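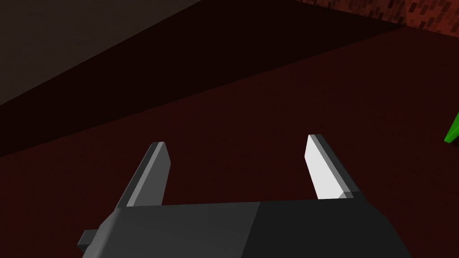 Vavska Family Support Team

New Saturday sessions on leaving an abusive home

Starting Saturday, June 5, 2021, the team will run drop-in sessions for anyone living with violence or threats from a partner, and for relatives who are worried about someone. They take place at the Prevham Center on Slaoui Street, second floor, and last 2 hours.

You don't need an appointment or a referral. Staff can go over protective orders, custody questions and short-term housing, and can sit with you while you make calls. Children are welcome – there is a playroom next door.

We took over 500 calls on the helpline last year, many from people who had already moved back in with family and weren't sure what came next. The sessions are meant for them too.

Each session has room for 14 people. If it is full, you will be given a time later the same week. Sessions run every Saturday through the end of August.

The Jumlow office stays open on weekdays until 6 p.m. Please use the side entrance while the front steps are being repaired.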